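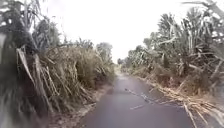

*Slide 1. Single-lane access road between stands of sugarcane, Karkville district.*

**Speaker notes: Roadside Vegetation on Single-Lane Farm Roads**
Prepared 2023-11-05 for the Corkbridge regional roads session

Good morning, and thank you to the Corkbridge office for the invitation. The purpose of this talk is to present the verge maintenance program proposed for the Karkville district and to request comments before the December deadline.

(Leave slide 1 up through the next two paragraphs.)

The district maintains 13 single-lane paved roads that serve cane fields and small farms. They were laid out as access routes, and they are now used by school transport, delivery vans and residents on foot. The pavement carries no center line and no edge line. Drivers judge their position by the shoulder, and on the left of this road the shoulder is a strip of bare dirt with dry leaf litter on it.

Please note how the dry leaves and pale stalks lean down toward the pavement. Standing cane is a crop and belongs to the grower. Material that leans or falls into the right-of-way is a road matter, and the program treats the two separately. Growers will receive written notice before any cutting takes place next to a planted row.

(Pause. Ask whether anyone present manages roads beside cane.)

The second condition is the uncultivated verge. Where the fields end, tall grass and shrubs take over, and no grower is responsible for them. These sections have received less attention in past work plans, and our office accepts that the inspection schedule was partly at fault.
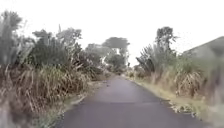
On sections of this kind we are concerned with two things. The first is tall dried grass that leans over toward the road and takes away usable width. The second is the edge of the pavement itself. Where the asphalt is uneven and starts to crumble into the verge, a mower running too close can make the damage worse. Crews will therefore cut by hand within 3 feet of a broken edge, and the edge will be reported for repair on the same work order.

The proposed terms are as follows:

- Inspection of all 13 roads twice a year — once before harvest and once after.
- Clearing to a width of 5 feet from the pavement on both sides, except beside planted cane.
- Shrubs and trees to be trimmed only where they block the view ahead.
- Cut grass to be removed from the shoulder by the end of the working day.

The Uvitz route will be cleared first. It has 11 passing places, and several were reported as overgrown at the last inspection. The Stougaard route will follow once the harvest traffic has ended.

(If asked about cost: the figures are in the handout. Do not quote them from memory.)

(If asked about herbicide: none is included in this proposal.)

Written comments may be left at the registration table or sent to the district office. The comment form is on the last page of the handout.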